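Starwood Two-Finger Gripper Station

The Starwood station supports benches where small household goods are sorted, repacked and returned to stock. It takes over repetitive lifting and leaves inspection and final decisions with the operator. Staff at Vestergaard have worked with 2 stations since May.
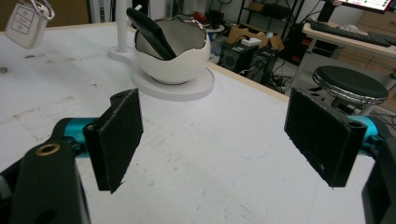
Open gripper fingers with textured black pads, in front of a white egg-shaped bowl.

Operators guide the first picks by hand, and no programming experience is required. Pads should be checked for lint at the start of each shift and replaced after about 3000 picks. Employees moved from manual picking receive 13 hours of paid training. Questions on staffing and job duties may be directed to Triin Luik, Workplace Transition.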